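Office move: what to do before Friday

The move to the Medrano building goes ahead as planned. Level 9 will be ready from Monday, and Pikard will shift the crates over the weekend. Each person gets two crates. Label both ends with your name and new desk number, and leave cables in a zip bag inside the top one.

Paper files older than the current financial year go to storage. Rigoberto Meléndez has the labels and will organise the pick-up. Anything left in the kitchen cupboards on Friday afternoon will be thrown out – this includes mugs.
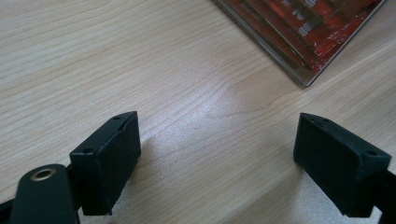
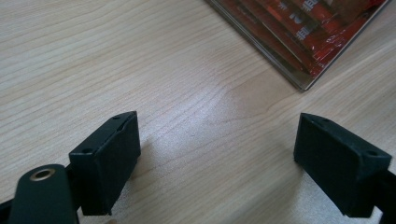 Light-coloured wood grain on the desktops.

Phone extensions stay the same. The help desk is on 3231 and will be staffed both days of the weekend for anyone who has trouble logging in remotely.

Parking is tighter at the new site. There are 90 spaces shared with Irusa, and permits are allocated by ballot until December. Bike racks are behind the loading dock and don't need a permit. Send ballot entries to Dulce Zamudio by noon on Thursday.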